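Category: Hardware notes / Desktop builds / Readme

# Lemuvo desktop cases: parts and cabling card

Maintained by Charoen Wannasri, Sarkthorpe

Welcome! Lemuvo is a picture collection all about the insides of ordinary desktop computers — the boards, the power supplies, the brackets and above all the cables. I've been fond of the inside of a computer case since I first took the side off one, and there's far more variety in there than people expect. If you like wiring, you're among friends.

## What's in it

- 163 pictures in the main folder
- 2 folders of spares (close-ups of connectors, and bare cases with the boards out)
- a plain text list of labels, one line per picture
- this file

The cases came from the Guzmán repair shop and from the Trumach storeroom, and most of them had been in daily use in offices. They haven't been tidied up for their portraits. A cable that was tied back when the side panel came off is still tied back, and a cable that was wandering about is still wandering about. I love this! Real cases have a character that new builds in adverts never do.

## Labels

Labels are kept to everyday words. The main ones are `board`, `power_supply`, `cable`, `cable_tie`, `bracket`, `vent`, `drive`, `fan` and `case_wall`. A label goes on a part only if you can see enough of it to be sure, so a picture with a fan hidden behind a drive gets `drive` and nothing else.

Cables were the hardest bit by a mile. In the first version each wire had its own label, and after two evenings of squinting I gave up and moved to bundles. Wires that run together and bend together count as one `cable`, with the colours written after it in any order. Where a bundle is tied, `cable_tie` is added as well, and the tail of the tie belongs to the tie. 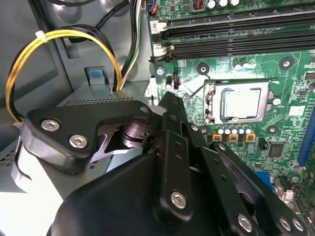
Yellow and black power wires looped beside the grey power supply, held with a white zip tie. Green board to the right.

Pictures like this one are the heart of the collection for me. The loop makes a lovely wide curve, and there's a second bundle in black and white dropping down behind it, so the two have to be told apart where they cross. Labelled as: `cable` (yellow, black), `cable` (black, white), `cable` (black), `cable_tie`, `power_supply`, `vent`, `board`, `case_wall`, `bracket`. The little blue tab goes in with the bracket it sits in. I did wonder about giving tabs a label of their own — they're so cheerful — but there weren't enough of them to be worth it.

## Using the list

Each line starts with the picture number, then a colon, then the labels with commas between them. Colours go in brackets straight after the label. Grey is always spelt `grey`, and silver is kept for bare screws.

If you're sorting by cable colour, search inside the brackets only, or you'll pick up the notes column too.

## Known gaps

Small form factor cases are thin on the ground. Screws are labelled in the spares but not in the main folder. A handful of older lines still say `wire` where they should say `cable`; both mean the same thing.

## Changes

Version 2: bundles replace single wires, `vent` added, duplicates removed.

April: fixed the numbering in the connector folder.

Next on my list is getting the main folder up to 200. Corrections to labels are very welcome, especially from anyone who knows their brackets!

Related items
Connector close-ups: a short guide
Tying back cables in an older case
Which label for which bracket?
Notes from the Trumach storeroom

Contact: Charoen Wannasri, Sarkthorpe | Back to top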